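Clamp Night Is Back at the Kidham Tool Library

November 27, 2018

If you've been waiting to borrow a C-clamp from us, good news! The Kidham Tool Library has 13 more on the shelf as of this morning, thanks to a clear-out at the old Jimwood joinery shop. I spent most of last night going over them with a rag and a drop of oil, and I have to say they're lovely things. A couple of the screws were stiff but they run fine now.

They go out for a week at a time, same as the planes and the hand drills. Please back the screw off before you return one (I'm looking at the folks on Gimholm Road).

We'll also have a glue-up evening later this week in the front room, so bring that wobbly chair you've been stepping around since summer. Glue is on us, scrap blocks too. Doors open at six and there's usually coffee, plus whatever's left of the pie from Villca Bakery. Our tool count is up to 295 now, and I'd love to see it hit 300 by spring. 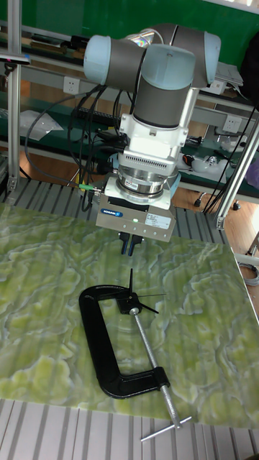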